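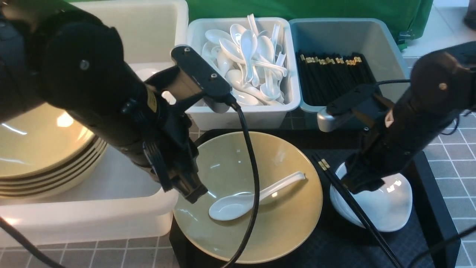 Fig. 7 - Dressage : baguettes tenues par la pince droite, plateau en cours de garniture.

7. Mise en place du poste de dressage Skollance

Le module Skollance de Misov garnit un plateau de service à partir de bacs ouverts. Prévoir 2 opérateurs pour la première mise en route.

7.1 Préparation des bacs

1. Couper l'alimentation des deux bras et attendre l'extinction du voyant du contrôleur Kettler.
2. Placer les bacs à l'arrière de la table, cuillères au centre, baguettes à droite. Le grand bac reste à gauche.
3. Charger les baguettes debout, embouts dorés vers le haut. La pince les saisit par paire.
4. Verser les cuillères en vrac. Aucun alignement n'est requis.

Note - Le profil de vaisselle Cillo fourni contient 1,417 poses de saisie. Toute pièce absente du profil doit être apprise (voir 9.2).
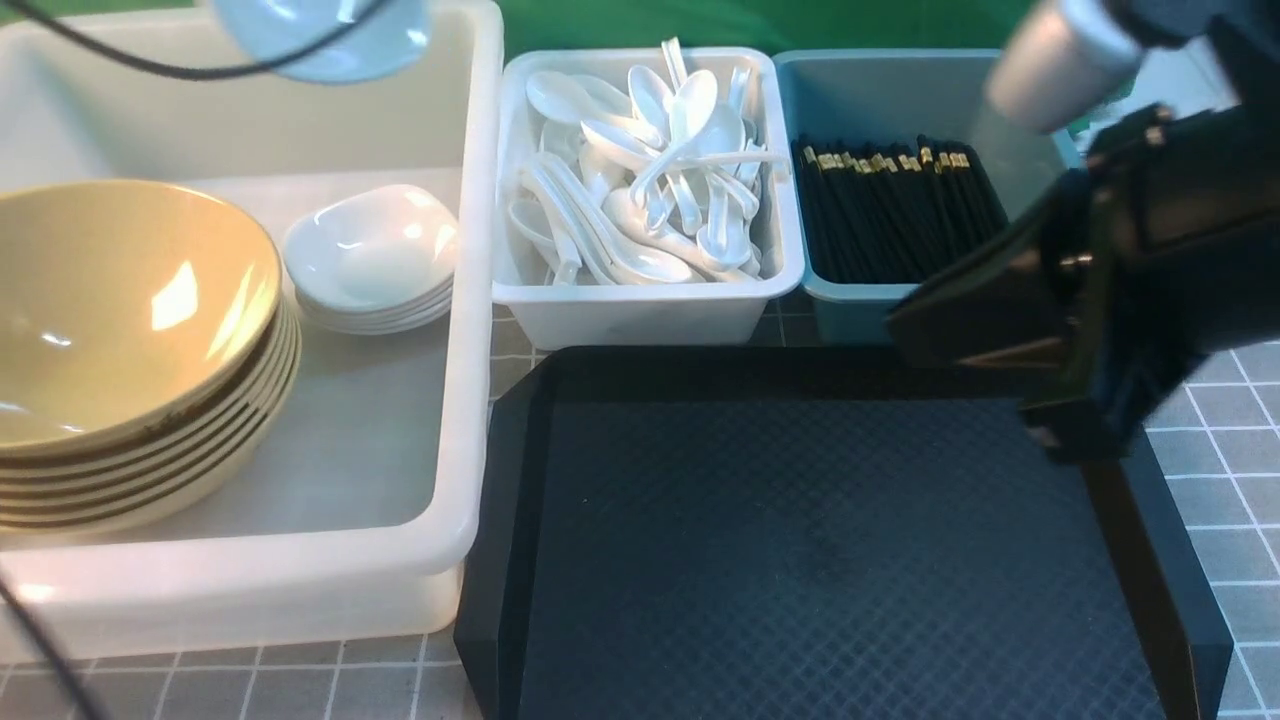
5. Empiler les bols et les coupelles carrées dans le grand bac, en piles séparées. Une pile inclinée provoque l'erreur E-2.
6. Poser le plateau vide devant les bacs, à plat, puis lancer la fonction « Repérage plateau ».

7.2 Contrôle avant cycle

1. Vérifier le serrage des supports de caméra sur les poignets.
2. Faire jouer chaque poignet à la main sur toute sa course. Les câbles ne doivent ni se tendre ni accrocher le rebord d'un bac.
3. Remettre sous tension et exécuter un cycle à vitesse réduite.

ATTENTION - Ne pas introduire les mains au-dessus du plateau tant que le voyant est allumé. Un bras à l'arrêt peut reprendre son mouvement sans signal sonore.

Note - Un éclairage direct crée des reflets sur la vaisselle émaillée et dégrade la détection des bords. Orienter les lampes vers le fond vert.

Révision du document : 2026-08-23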